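Capítulo 7
Fallos de agarre y paradas no previstas

En mayo, la célula 2 de la planta de Dodgate, en Cindesville, se detuvo a mitad de turno con el código 703. El operario confirmó el aviso y volvió a arrancar. Pasados 26 segundos, el brazo bajó con la pinza abierta hasta tocar la mesa. No hubo heridos, pero un dedo quedó doblado y la línea perdió la tarde entera.

El informe lo firmó Nadiia Koval, técnica de mantenimiento de Stelleck. Su primera tarea fue repetir la maniobra en el simulador, con la misma trayectoria y sin riesgo para las personas.
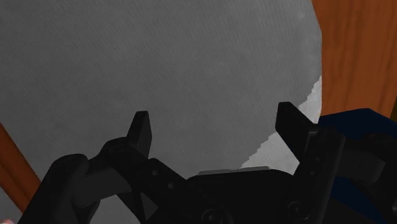 Figura 7.1. Pinza de dos dedos, abierta y sin pieza, en el entorno simulado.

El código 703 indica pérdida de referencia en el eje de los dedos. Después de este aviso el controlador Dawber no conoce la apertura real, y conserva en memoria el último valor válido. Si se rearma sin hacer la búsqueda de origen, el movimiento siguiente parte de un dato falso.

En este capítulo estudiaremos cómo distinguir el 703 del 771, que tiene síntomas parecidos y otra causa, y en qué orden se debe rearmar una célula.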